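So I finally went to the open day at Borngate, and I have been telling everybody at work about it for a week, so now it's your turn.

Some background first. Borngate is the old seed warehouse out past the rail yard, the one with the green doors. A few years ago it got split up into workshops and small offices, and once a year they open the whole place up and let people wander in and bother whoever is working. I've been meaning to go since it started and I always had something else on. This year my sister canceled our lunch at ten in the morning and I thought, well, okay then.

September 9, 2018 is going to be remembered by me mostly as the day I paid for parking twice (the first machine took my money and gave me a blank ticket, and I am still mad). But after that it got good!

I'd gone for the bookbinders. I stayed with the bookbinders for maybe ten minutes, because the room was packed and hot and there was a man in front of me with a hiking backpack who kept turning around. So I went up the back stairs looking for air, and at the top there was a sign for Flaltolum with an arrow, and I followed the arrow.

Flaltolum is a robotics software company. I did not know that. I figured from the name it might be a medicine, or flooring. They have half of the top floor, with those big slanted windows, and they'd put out folding chairs and a plate of really good shortbread. There were 100 chairs and when I walked in most of them were taken, mostly by families, and a lot of the kids were on the floor right up front.

The woman running things was Hye-jin Ok. She had a headset mic that kept slipping down to her chin and she just kept pushing it back up without stopping, like you'd push up glasses. She was funny. She asked who had ever dropped a plate and every hand went up, and then she asked who could explain how they normally *don't* drop a plate, and all the hands went down again. Which got me, because I tried to work it out in my head and I couldn't do it either. You just pick up the plate!

What they do is build practice worlds for robots. That's my wording. Her wording had a lot more in it about contact and friction and I wrote some of it down on the back of my useless parking ticket, but I can't read it now. The idea is that before you let a real robot loose near your real kitchen, you let it mess up on a computer for a good long while. You put it at a pretend table with pretend stuff on it and you have it do little chores. Pick this up, open that, put this in there. And then you move everything and have it try again, because a robot that can only pick up a cup from one exact spot isn't a lot of use to anybody.

Their big project is called Greterska, and that's the set of kitchen chores. Hye-jin said there are 56 chores in it right now. They had one up on the big screen for us the whole time she talked, and I got a copy of one of the pictures because she said anybody who wanted one could leave an email address, and she sent it the next day, which I thought was really nice.

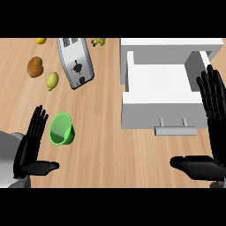
A Greterska kitchen table, with the drawer pulled out, the toaster at the back and that green cup on its side.

I loved this table. I don't know what it is. I kept looking at the potato. Somebody had to sit down and make a lumpy brown potato on a computer so a robot could have a potato nearby! I asked about it later and yes, somebody did, and he was standing right there, and he looked pleased that I asked. He said the potato took him longer than the toaster. I would have bet money on the toaster.

The hands are what you look at first, of course. They're shiny and black with long jointed fingers and they look a bit like they're wearing very expensive gloves. The little kids were split on them. One girl said they were scary and the boy next to her said no, they were waving, and they had a whole argument about it and Hye-jin let them have it. I was on the girl's side for the first few minutes. By the end I'd come around to waving.

What I hadn't thought about before is how many different jobs are sitting on one table like that. A cup is round and smooth, and when it's lying down it can roll off on you. A handle you have to get your fingers behind. A lemon is slippery, and it's a different shape from the potato. And the drawer only wants to go one way, so if you pull a bit crooked you're fighting it. (I have a drawer like that at home, next to the stove. I fight it every day of my life and I have a college degree.)

Hye-jin ran the cup chore for us a bunch of times in a row and asked the kids to call out what went wrong. Oh, they were great at it. They were merciless. "It squished it!" "It went too early!" "It's not even looking!" One time the hand came down next to the cup and gave it a tiny shove, and the cup rolled away across the table, and the whole room went "ohhhhh" like it was a missed penalty kick. Then a couple of tries later it got its fingers around the cup and lifted it, and people clapped. I clapped. I was clapping for a cartoon cup on a Sunday-best kind of afternoon with shortbread crumbs all down my sweater.

She told us that overnight they'd had the computers run that same chore 400 times, and it had worked 156 of those. A dad in the back said that didn't sound very good. And she said no, it isn't very good, in June it was worse, come back next year. I liked her so much for that. I sit through a lot of sales presentations at my job and I can't remember the last time somebody with a microphone told me their thing wasn't very good.

After the talk you could try it yourself, and this was the part I'd been waiting for. They had two stations with a pair of controllers you hold in your hands, and whatever you did, the robot hands on the screen did too. There was a line, all kids and me. I let a few of them go ahead of me so I wouldn't look too eager, and then I stopped doing that.

You guys, it's so hard. It is SO hard! You think your hand is right over the thing and it's way behind it, or you're already through it. There's nothing to feel. I didn't understand how much I lean on feeling stuff until there wasn't any. I went for the drawer, figuring that a big handle would be easy, and I knocked my knuckles (the robot's knuckles) on the front of it over and over. The young guy looking after my station kept saying "nice, nice, you're close" in the voice people use with a dog at the vet. I did get it open in the end. It took me my whole turn and the boy behind me did it in one go and then picked up the lemon.

Mairéad Ó Briain was at the other station, which I only realized when I heard her laugh. Longtime readers will remember Mairéad from the canoe trip. I hadn't seen her in ages! Her nephew had dragged her along, and she'd been there since they opened the doors and had turned into a real expert. Her advice was to move slowly and keep your elbows in, and to stop looking at your own hands and only look at the screen. I got back in line and tried it her way and I was quite a bit better. Not good, but better. I got hold of the cup for a second before I flung it.

We had coffee afterward in the courtyard and she asked if I'd want one of these robots in my house. I said I'd think about it if it did the dishwasher. She said she wouldn't, she'd feel like she had to tidy up before it came on. And then we talked about it for an hour, and I missed the last bookbinding demo completely, and the guy who does the letterpress cards too.

Couple of practical things if you're thinking of going next year. It's free. Bring cash for the food trucks, and use the second parking machine, the one by the bike racks. The freight elevator was running for anybody who didn't want the stairs, but you have to ask at the front desk because it isn't marked. There's another outfit up there called Bang, down the hall from Flaltolum, and people coming out of their room looked like they'd had a wonderful time, but their last session was full and I never found out what they do. If you went in, tell me in the comments, it's killing me.

Oh, and I emailed Hye-jin to say thanks for the picture and asked if she'd share the shortbread recipe. She says it's from the grocery store. The one on Miller, bakery counter, blue box.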